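3.2 Where the plates stand in the rack

The first part of the study asked how people choose a place for a plate when the dish rack is still empty. In the homes we visited in Clondberg and Satholm, most persons began at one end and filled the slots one after another. A smaller group began in the middle and later had to move plates to make room for a pot. We recorded 182 loads in total, and in 76 of them at least one item was moved after it had already been placed. Moving was more common when the rack stood against a wall, where only one long side was easy to reach.

The rack itself has a clear influence on this habit. A wire rack holds a flat plate well, but a deep bowl leans on its neighbor and closes the slot behind it. Sutcliffe, in her earlier report on the Nepia households, called this the "lost slot" and proposed to count it as a separate measure. We follow her proposal here. A slot is lost when it is empty but no plate of normal size can enter it without touching another item.

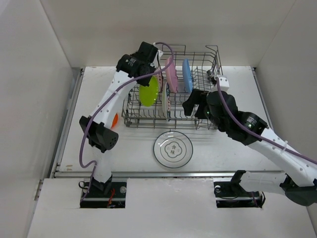 Figure 3. Gray wire dish rack and a lime-green plate on a pale white work surface.

The number of lost slots depended more on the order of loading than on the number of items. When the plates were placed first and the bowls after them, the lost slots were few and they were found mostly at the end of the rack. When the order was mixed, they were spread over the whole length. Several participants told us that they knew this very well, but that they washed the dishes in the order in which they came from the table and did not want to wait with a wet bowl in the hand.

Color was a smaller question, but it came up in the interviews. Families with plates of one strong color said that they could see more quickly if a plate was standing crooked. We did not test this claim, and the loads in our record are too different from each other to compare them in this respect.

We also asked where the rack is kept between meals. In Clondberg it usually stays beside the sink during the whole day, and the clean plates are taken from it directly at the next meal. In Satholm it is more often emptied and put away in the evening. The second habit gives an empty rack each morning, and for this reason the first load of the day was used for the comparison in Section 3.3. Loads which began with items already in the rack are treated separately in Section 3.4.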